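4 示教数据的采集

4.1 两种示教方式与同一条记录链路

Tidis 的学习部分只认一种输入：带时间戳的末端位姿、夹爪开合指令、腕部受力估计，以及同步的工作区图像。至于这些数据由谁产生、怎样产生，策略网络并不关心。这个约定定得很早，现在回头看，它给后面的工作带来了极大的便利，因为我们可以放手比较两种性格迥异的示教方式，却不必为每一种单独维护一套预处理代码。

第一种是手把手示教。操作者站在机械臂旁，一只手扶住末端附近，另一只手拿着手持控制器，按住使能键后机械臂进入重力补偿状态，可以被推着走。夹爪的开合由控制器上的按键触发。第二种是遥操作，使用我们自己编写的 Stullo 界面：操作者坐在隔板另一侧，看不到工作区本身，只能看屏幕上的固定视角图像，用一个六自由度手柄给出末端的增量运动。两种方式写入同一个日志格式，文件头里只有一个字段不同。

我们原本预计手把手示教会全面占优。它直观，上手快，操作者能感觉到夹爪碰到箱底的那一下。实际采集的结果要有意思得多：在抓取阶段它确实更好，可是在接近阶段，遥操作者给出的轨迹更容易被网络学会。我们花了很长时间才弄清楚原因，相关分析放在 4.4 节，这里先交代任务与流程。

4.2 任务集 Inham

Inham 是一组从箱中取物并转移到相邻箱中的任务。每次示教开始前，前箱里放入若干日常小物件，后箱为目标箱；操作者按照屏幕提示依次取出指定物件，放入后箱后松开夹爪。物件的外形故意选得很杂，有的会滚，有的一头重一头轻，有的一夹就变形。我们没有采用积木一类规则形体，原因很实际：规则形体上训练出的策略在我们手里总是漂亮得过分，一换成厨房或工具架上的东西就露怯。

物件的摆放采用倾倒式初始化。助手把物件装在一个托盘里，从箱口上方倒下，落成什么样就是什么样，只在物件弹出箱外时重来。这样得到的初始状态里有不少难办的情形，例如手电筒贴着箱壁，杯口朝下扣住另一个小物件，或者两件东西靠得很近，夹爪手指插不进去。操作者可以自行决定先把物件拨开再抓，拨动动作同样记入示教，不作特殊标记。我们很喜欢这一点。在早期的试采数据里，拨动被当作"失误"剪掉了，训练出的策略在箱角处几乎束手无策；保留下来之后，策略自己学会了先推后抓，而我们从头到尾没有给它写过一个字的规则。第一次看到它把一个球从箱角推到中间再去夹，在场的人都叫了出来。

参与采集的操作者共六名，其中 Reynaldo Sison 和 Noel Lumanlan 有长期使用工业机械臂的经验，其余四人此前只接触过仿真环境。每名操作者在正式记录之前，对两种示教方式各完成 40 次练习，练习数据不进入训练集。练习次数是根据试采时的完成时间曲线定下的，到这个次数时，新手的完成时间已经基本走平。

全部采集在 Abella 实验室进行，前后共得到 1188 条示教，其中 121 条在后续检查中剔除。剔除的标准有三条：日志与图像的时间戳错位超过一个控制周期；夹爪指令丢包；操作者在示教中途主动叫停。任务没有完成，本身不构成剔除理由。失败的示教单独归档，在第 5 节用于训练成败判别器。

4.3 采集流程

一次采集以物件倾倒为界。倾倒完成后，记录程序先保存一张静止图像，随后等待操作者的起始信号。手把手示教时，起始信号是按下使能键；遥操作时，起始信号是手柄第一次离开零位。两者之间的差别看上去微不足道，却曾经给我们制造过一个很隐蔽的偏差：按下使能键时机械臂会有一个极小的下沉，网络把这个下沉当成了"任务开始"的特征，部署时由于没有人按键，它就一直停在原处等。处理办法是从每条手把手示教的开头裁去一小段，直到末端速度首次超过阈值。裁剪之后，停滞现象消失了。

示教过程中，操作者可以随时暂停。暂停期间记录程序继续写日志，但打上暂停标志，训练时跳过。我们鼓励操作者多用暂停，特别是在手把手示教中，扶着机械臂绕过箱沿的姿势并不舒服，勉强一口气做完，轨迹末段往往抖得厉害。Sison 在试采时提出了一个改进，后来被所有人采用：抓取完成后先沿竖直方向提到箱沿以上，停顿片刻，换手，再做水平转移。这样一来，一条示教自然地分成几段，段与段之间速度接近零，用最简单的速度阈值就可以切分，切分结果与人工标注非常接近。

松开夹爪之后，操作者把末端带回箱口上方的等待区，再开始取下一件。等待区没有精确的坐标，只要求夹爪高于箱沿。我们曾经尝试过规定一个固定的回位点，由机械臂自动返回，速度确实快，但数据里从此多了一段由程序生成、毫无变化的轨迹，网络在这一段上的误差低得可疑，在紧接着的接近段上却变差了。取消固定回位点之后，接近段的误差又降了下来。人手带来的那一点散漫，对学习来说是难得的财富。

每一轮采集结束时，记录程序把该轮日志回放一遍，在屏幕上叠加末端轨迹与夹爪状态，由操作者本人确认。回放只需很短的时间，却让操作者对自己的习惯有了直观的认识。Lumanlan 在看过自己的回放之后发现，他总是从右侧接近物件，即使物件靠着右侧箱壁也不例外。此后他有意识地变换接近方向，他所提供的数据在方向分布上明显更宽。我们建议任何打算做同类采集的小组都保留回放这一环节，它的成本几乎可以忽略，收益却体现在每一条后续数据里。

4.4 两种示教方式的差异

先看接近段，即从等待区到夹爪进入物件邻域为止。手把手示教的轨迹平滑，弧线优美，但同一名操作者面对相似的物件摆放时，给出的轨迹彼此差别很大。我们起初以为这是操作者随意所致，后来对照身体姿态才明白，操作者站立的位置在轮次之间有变化，手臂从哪个方向推最省力，轨迹就往哪边弯。站位信息并不在网络的输入里，对网络来说，这种变化无从解释，只能取平均，而平均后的轨迹有时恰好擦过箱沿。

遥操作没有这个问题。操作者看到的图像与网络看到的图像来自同一个固定相机，他所依据的信息，网络全都有。遥操作轨迹往往呈折线状，先平移，再下降，再微调，看上去笨拙，却和图像内容对应得很紧。在只用遥操作数据训练时，接近段的表现最稳定，箱沿碰撞也最少。

抓取段的情形正好反过来。夹爪进入物件邻域之后，固定视角的图像常常帮不上忙，夹爪自身会遮住物件，深度也难以判断。遥操作者此时只能依靠试探，反复下探、抬起、再下探，由此留下大量犹豫动作，网络也忠实地学会了犹豫。手把手示教者则凭手感一次到位：手指碰到箱底，稍稍抬起，合拢。腕部受力曲线干净利落，接触时刻一目了然。对于会滚动的物件，差异尤其悬殊，手把手示教者会用一侧手指轻轻挡住物件，再合另一侧，遥操作者很少能做出这个动作。

于是一个自然的想法是把两者接起来。接近段取自遥操作，抓取段取自手把手示教，转移段两者混用。由于日志格式一致，并且各段以低速点为界，拼接只需要在段首做一次位姿对齐。我们本来担心边界处的分布跳变会使策略在切换时发抖，为此还准备了一个过渡网络，结果完全用不上。按段混合训练出的策略，在接近段保住了遥操作的稳定，在抓取段继承了手把手示教的干脆。这是整个项目中最令我们兴奋的结果，也是第 5 节全部实验的出发点。

还有一个差异来自疲劳。手把手示教对体力的要求高于预期，连续工作较长时间后，操作者倾向于减小手腕转动，宁可让夹爪以不理想的角度去抓。遥操作的疲劳则表现为注意力下降，典型症状是夹爪尚未完全合拢便开始上提。两种疲劳在数据中都能看出来，前者体现为末端姿态分布变窄，后者体现为合爪指令与上提动作之间的间隔缩短。我们据此写了一个简单的监视程序，当这两个量偏离该操作者自身的基线时，提示休息。操作者们对这个提示的评价很高，有人说它比自己更早知道自己累了。

4.5 工作区布置

图 3 给出了工作区的布置。两个灰色箱体前后相接，置于浅色木质台面上，两侧各用一把杆式夹具夹住。夹具的作用不可小看。在手把手示教中，操作者用力推末端时，夹爪顶到箱壁是常有的事，箱体一旦移位，此前标定的箱沿位置便全部失效。试采阶段我们用胶带固定，撑不过一个上午。改用夹具之后，箱体位置在每轮开始前只需目视核对。

前箱的底面和内壁磨损明显，底面上有发白的擦痕，内壁上有竖向划痕。我们考虑过更换新箱，最终决定保留。箱壁反光和划痕给视觉带来的干扰是真实作业中躲不掉的，在干净的箱子里训练出的策略，对这些干扰毫无准备。图 3 中可以看到一个具体的例子：橙色圆形物体后方的内壁上，映出一小片淡淡的橘红色。在只用少量数据训练时，策略偶尔会把夹爪伸向这类色斑；加入更多摆放各异的示教后，这种误判变得罕见，因为色斑随物件移动，却从来没有被任何操作者抓过。

半透明物件是另一类值得留意的对象。红色杯子侧放时，高光沿杯身拉成长条，杯壁边缘在图像里时隐时现。仅凭轮廓判断杯口朝向并不可靠，操作者在遥操作时也常常要停下来细看。有意思的是，他们停顿之后几乎总是选择从杯身中段夹取，避开杯口。这一偏好在六名操作者中高度一致，我们没有给过任何指示。网络学到的抓取点同样集中在中段，对杯口朝向的误判因此很少导致失败。手电筒则相反，操作者之间分歧很大，有人夹灯头，有人夹握柄。夹灯头抓得牢，但提起后尾部下垂，放入后箱时容易磕到隔壁；夹握柄姿态平稳，对夹爪的对正要求却更高。两种做法都保留在数据中，策略最终会根据手电筒离箱壁的远近在两者之间选择，这种选择能力完全来自示教。

线缆的走向也在布置阶段反复调整过。机械臂上的软管和线缆在末端附近形成弯环，留得太短会牵扯腕部，在手把手示教时操作者能明显感到阻力；留得太长又会垂到箱口上方，遮挡固定相机的视野。我们取的是一个折中的长度，弯环在某些姿态下仍会进入图像。训练时没有对线缆做任何遮罩处理，消融实验表明，加不加遮罩对结果没有可以察觉的影响，于是选择了更简单的做法。

图 3 双箱工作区，固定相机视角。前箱内有橙色圆形物体、黄黑两色手电筒、侧放的红色半透明杯和一件彩色小物；机械臂自右侧伸至前箱上方，手持控制器位于箱体后方的地毯上。 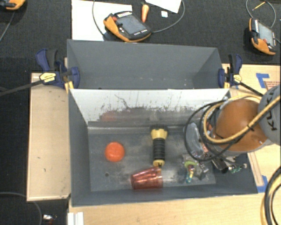 4.6 操作者反馈与流程修订

采集期间，我们在每周三下午与全体操作者碰头，把各自遇到的麻烦摆到桌面上，能改的当场改。这种做法使流程在采集前半段变动较多，给数据统计添了些麻烦，但收获远远超过代价。下面记录几项影响较大的修订。

第一项涉及 Stullo 的增益。最初的增益是固定的，粗动嫌慢，细动嫌快。操作者希望有一个可以随时切换的低速档，我们把它放在手柄的扳机上，按得越深，增益越低。切换是连续的，日志里同时记录了扳机的深度。后来我们发现，扳机深度本身就是一个极好的信号，它几乎等于操作者在说"这里要小心"。第 5 节把它作为损失函数的权重，让网络在这些时刻格外认真，抓取段的误差随之下降，而我们没有为此付出任何额外的标注劳动。

第二项涉及手把手示教时的夹爪按键。早先按键位于控制器正面，操作者合爪时拇指要移动一段距离，末端常常随之一晃。改到侧面之后，晃动消失，合爪时刻的受力曲线也整齐了许多。修订之前的数据没有丢弃，只在文件头中标注了按键位置。

第三项是提示顺序。屏幕提示原先随机给出取物次序，操作者普遍认为这不自然，人清空一个箱子时总是先取上面的、松动的、离得近的。我们据此增加了自由次序模式，由操作者自己决定先取哪一件，并在抓取前按键选定。两种模式交替进行。自由次序的数据让我们第一次能够学习"先拿哪个"这件事，网络给出的次序与操作者的选择相当接近，在物件互相压住的时候尤其如此。

操作者对两种示教方式的偏好并不统一。有工业经验的两位更喜欢手把手示教，理由是"手上有数"；四位新手中有三位偏爱遥操作，他们觉得坐着更从容，也不怕碰到机械臂。偏好与数据质量之间没有发现明显的联系，喜欢哪种方式，并不意味着用那种方式采得更好。因此我们没有按偏好分配任务，每个人都在两种方式之间轮换。

4.7 局限

本节的采集方案依赖一个固定的相机位置。相机移动之后，遥操作者凭图像建立起来的距离感需要重新适应，网络也是如此。我们在采集中途曾因更换支架而使相机有过一次微小偏移，偏移前后的数据通过重新标定得以合并，但没有系统地检验更大幅度的视角变化。

手把手示教要求人和机械臂处在同一空间内，速度上限因此设得很低，由此得到的轨迹不能直接反映任务的最短完成时间。部署时可以在时间轴上压缩转移段，接触附近的动作则保持原速。压缩到什么程度仍然安全，取决于物件的重量和抓取的牢固程度，目前由人工设定。

六名操作者均为右利手，机械臂又安装在箱体一侧，接近方向的分布难免带有偏向。回放环节缓解了这种偏向，但没有消除。我们正在邀请左利手的操作者参加下一轮采集，并计划把控制器的按键布局做成可以镜像的形式，相应的日志字段已经预留。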